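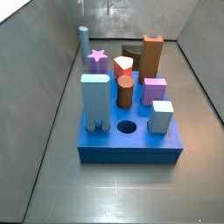

The shape sorter came in a lot I bought in April, along with a sack of wooden beads and two puzzles with pieces missing. I paid 11 dollars for all of it and mostly wanted the beads. The sorter has been out more than anything else in the lot, so I am writing it up.

It is a blue block with sockets in the top. You stand the pegs up in the sockets and they stay up. Most sorters I have owned were boxes with a lid, where the shape drops through a hole and you have to open the box to get it back. I prefer this kind. You can see what is in and what still has to go in, and there is no lid to lose.

I don't know who made it. The seller had it listed as Rotero, and another listing with the same blue base called it Vudura. I went through 31 old listings one Friday and could not settle it. The base is the same in all of them, but the pegs vary, which makes me think sets got mixed over the years.

The shapes are a reasonable range. A cylinder is easy, because it goes in whichever way you turn it. The square has four ways in. The pentagon has five, and they are closer together, so people tend to set it down and twist until it finds the hole. The star is the one that gets put off until last. You have to look at the points and line them up first.

The arch is my favorite. It is tall, with a rounded top and two feet, and it is easy to pick up because there is so much of it above the base. The low pieces are harder for small hands once their neighbors are in.

I tried going by color at first and gave it up. There is more than one purple piece and more than one light blue one, so color will not tell you where anything goes. You have to look at the end of the peg.

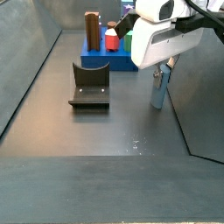

Marlow wrote in to say that the star should go in first, while there is still room for your fingers, and that leaving it to the end is what makes it seem hard. I have tried it both ways since and I think that is right for a star at the back. Near the front edge it makes no difference.

A few people have asked what a set like this is worth. Very little, as far as I can tell. Magyar, the secondhand shop where I look for parts, had a bin of loose pegs that must have held 1000 pieces, priced by the handful. None of the ones I tried fit my base. The stars were too wide and the cylinders dropped in and leaned.

For storage I use a shallow Flumov tray. The base goes in flat and the pegs lie beside it — if I leave them standing in the base, the tall ones catch on the shelf above.
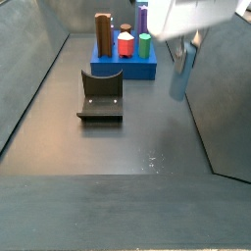 Blue base with the tall brown piece at the left, and a blue cylinder still out.

I still have the beads to sort. The seller said 3000 and I have not checked.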